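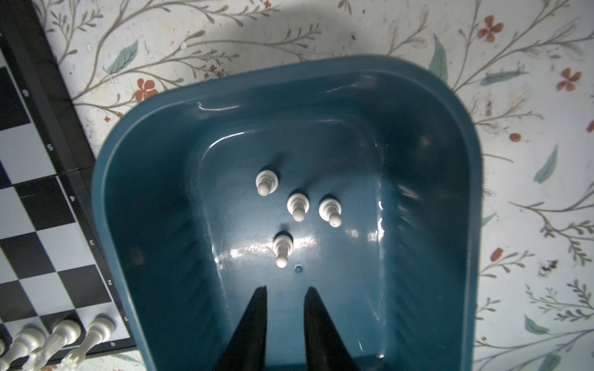 Fig. 1. White pawns in a teal storage bin, next to a folding board with numbered ranks.

Games and Their Parts
Handout 6: Storage, sorting and the myth of the complete set
Instructor: Hamidreza Fallahi
Revised 2019-11-07

Read before the practical. Bring a pencil.

1. What the guides claim

Most advice on looking after board games comes down to one sentence: give every piece its own place. Prustberg says so, and so does the Holmgren pamphlet, at greater length and with worse drawings. I have my doubts. A fitted tray with a slot for each piece works well for the person who bought it. In a school or a library, where a set is packed up by whoever happens to be standing nearest, I have yet to see the slots filled correctly two weeks running.

Fig. 1 shows the plain alternative, an open bin. The pawns are upright on a flat bottom and can be checked from above. Whether that is good storage or only good enough is what we will argue about in class.

2. Points for the open bin

It needs no instructions. Rounded corners wipe out easily. Walls that slope inward toward the floor let a hand get in, which can't be said of the Stustton drawstring bag, whatever its admirers tell you. A white piece shows up well against teal. Try the same thing with black pieces under a poor lamp before you believe any claim about "high visibility." Shiny plastic throws glare, and glare hides things too.

3. Points against

Pieces roll and knock together when the bin is carried. Chipped collars on pawns are usually blamed on rough play, but I suspect transport does more of the damage. I can't prove it, and neither can the people who blame the children.

A bin also says nothing about what is missing. A slot at least sits there empty.

4. The 900 figure

You will meet the statement that a club set survives 900 games. It is repeated in the Kovley notes with no source given. I wrote to ask in December and got a friendly reply that didn't answer the question. Treat the number as decoration. The same goes for any catalog that boasts of 2,856 "pieces protected" unless it says from what.

5. Using the board as a checklist

One method I do accept. Before packing, set the pieces out on their starting squares. The ranks printed on the border help beginners: White's larger pieces go on rank 1 and the pawns on rank 2. A gap on the board is much harder to overlook than a light bin. The drawback is time, and at the end of a long session most people will skip it.

Folding boards have a weak point of their own at the seam. Don't stack bins on it. Check that both halves lie level before you decide the table is at fault.

6. For the practical

Work in groups of 3. Pack one set by the slot method and one by the bin method, then swap with another group and look for what they got wrong. Write down the errors you find, including your own. "It seemed tidier" is not a finding.

Reading: Holmgren, the section on boxes only. Skip the preface.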